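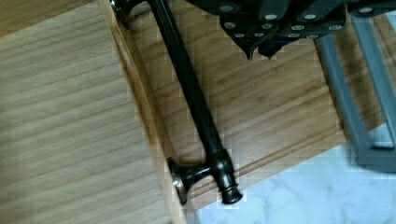
Black pull handle, golden brown edge, pale face with the long grain. I look at this every morning now.

1/ My small thread about changing cabinet handles, for people who rent or who are afraid of the drill. I was both. Posted in pieces because I write slowly in English.

2/ When I moved in, each door had a little knob. My fingers slipped from them when I was cooking. My neighbor Úna Heffernan told me to wait one year before I change anything. I waited 13 days.

3/ I wanted a long bar which I can take with the whole hand. Also I wanted the ends to have some shape, like on old furniture, a bit turned. Plain bars are cheaper, but I find them cold to look at.

4/ The black ones came from Pivau. There is also the Kan series, which is thinner, and I tried one from my friend Amra Janevski. It was too thin for me. My hand likes something round.

5/ Glossy or matte, I could not decide for a week. Glossy shows fingers more, yes. But the light runs along it in a soft way, and near the tip, at the copper color ring or glint, it becomes a little warm. I am happy with glossy.

6/ The money: 400 for all handles and 137 for screws, a drill bit and wood filler. The filler I did not calculate before. Please calculate the filler.

7/ How I measured. I cut a strip of thick paper, marked the two holes on it, and taped it to the door. Then I made a small dent with a nail before the drill. Jui-lin Yau taught me the dent. Without it the bit walks away over the wood.

8/ I made one mistake. On the first door I drilled from the inside only, and on the outside a small piece of wood came off. After this I pressed a scrap block to the other side. No more broken pieces.

9/ Check the length of the screws that come in the bag! Mine were too long for the door, and the handle was moving like a loose tooth. I bought shorter ones the next day.

10/ For cleaning I use a soft cloth with a drop of dish soap, then a dry cloth. The place where the posts meet the wood collects dust, so I go around the base with a cotton stick.

11/ Somebody asked if I will paint the doors too. No. I like the brown streaks and how the edge is more orange than the face. Oil, maybe, in June when I can open all windows.

12/ The old knobs are in a jar. If you rent, keep yours and write on the jar which room they are from. Chih-ming Chow wants to borrow my paper strip for his kitchen, so it goes to him tomorrow.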